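From: Tullio Sala
To: handheld-demos list
Subject: Re: [handheld-demos] Two hands, small objects, and too many bad takes

Hello all,

Thank you for the many answers to my first message in August. I was away from the list for a while, so I reply to several people in one mail. I hope this is allowed.

On the list, someone from the Savholm group wrote:

> We are still on remote control for everything with two arms. The
> operator sits at the leader arms and looks at the screens, and for
> big objects this is fine. For small things on a table we are slow.
> The last task (pick up string, put it in a box, close the box) took
> our best operator most of an afternoon for very few good takes.
> Those of you who changed to hand-held grippers: was it worth it?
> Do you lose something when the arm is not there? And how do you
> place the table? We have an argument in our lab about this and
> I would like to finish it.
>
> Also, does anybody still use the Nornik script for cutting the
> recordings, or has everybody moved to their own?

I will try to answer in the same order.

Was it worth it? For us yes, for table work. We did the two-arm work by remote control for one winter and then we changed to grippers held in the hands. The person feels the weight of the object and the edge of the table, and does not need to imagine them from a screen. New people learn it in one morning. With the leader arms I never dared to use the data from somebody's first week.

Do you lose something? Also yes. The person with the grippers in the hands can do things which the arm cannot do. They turn the wrist in a nice human way, they lean over the table with the whole back, they reach behind a thing. Then you replay the path on the arm and the arm goes to its joint limit and stops. In our first set we had 2000 takes and we had to throw away one part of them only for this reason. I was quite sad about it. Now we replay a few takes on the arm at the end of each session, before the people go home, so the mistake has no time to become big.

What helped most was to speak with the demonstrator about the arm. I show them the arm moving for a few minutes, so they see where the elbow goes and what is difficult. After this they move more quietly and keep the grippers more in front of the body. I do not want to give them a long list of rules, because people who think about rules move like wood.

How to place the table. We use a small round one, and I know that in this list many people prefer the long rectangular bench. With the round table the person can stand close, and both hands come in from the near side with the same comfort. The bad point is that a round table has no straight edge, so when you want to put the start position again in the same place you have nothing to measure from. We use a paper pattern with a hole for the container. You put the paper, you put the container, you take the paper away.

The top of ours is black with white veins, like marble. I was afraid of this in the beginning, because a dark object on it almost disappears, and in fact it does. A yellow container is very easy to find on it. If your task has dark objects, please look at some recordings from all the cameras before you collect for a full week. I did not do it, and I had to repeat one week.
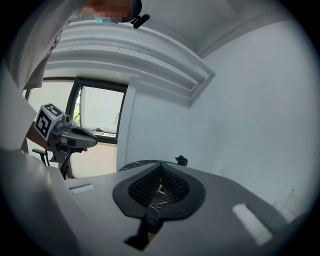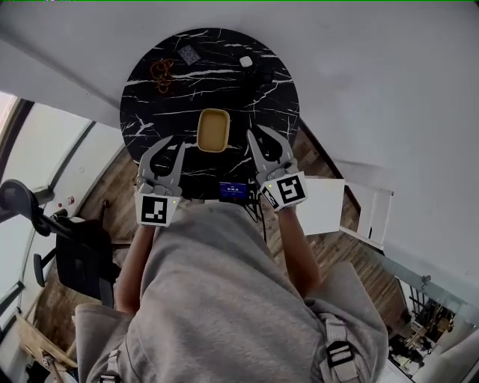
Round table, one gripper in each hand: first from the camera on one gripper, second from above.

Please look at how much of the wrist view is taken by the gripper body. This is my next point. The camera on the gripper sees its own fingertips very well and the task not always. When the gripper is tilted up, it sees the ceiling, the wall, the window, and the table is only a thin strip. A human who looks at this recording understands immediately what is happening, but the model must learn it from very little. So I ask the demonstrators to bring the fingers down to the table before the start signal, and to keep them there until the end signal. All that comes before and after we cut.

The window is another thing. In our room it is large and the daylight comes in strongly, and in the wrist view the outside is nearly white. We tried with the blind closed and the recordings looked better to me, but the policy trained on them was worse when the blind was open. So now we collect with both, and I write the time of day in the notes. The morning takes and those from 16 o'clock look like two different rooms.

About the marker cubes: check them each morning. A cube which has moved by 2 or 3 millimetres gives you a position which looks correct and is wrong. Ours are on top of the gripper and it is natural to touch them when you put the gripper down. I made a small stand from scrap so the grippers rest on the handle – not beautiful, but the cubes stay in place.

For cutting the recordings: yes, we still use the Nornik script, in an old version. The new one wants the time stamps from both grippers in one file and we have them in two. Howlader wrote to me that there is a converter, and I could not find it. If somebody has the link, please send it to the list and not only to me, I think others look for it also. For the replay on the arm we use Cuveck with the default limits. We made the speed limit lower, nothing more.

One small thing for those who start with string or cord. It is a very bad first task. It never lies in the same way two times, and people begin to arrange it nicely with the gripper before they pick it up. Then the robot learns to arrange, and arrange, and it never picks. Start with a container or a box, something with a clear shape, and give the string to people when they are already good.

My own question to the list. When two hands work together, do you let the demonstrator choose which hand goes first? We leave them free, and now I have some people who always start with the left and some with the right. The policy hesitates in the middle with both grippers a little forward. I could fix the order, or I could put the order as an input. I would like to hear from somebody who has tried the second way, also if it went badly.

Excuse me for the length, and for my English where it is strange.

Best regards,
Tullio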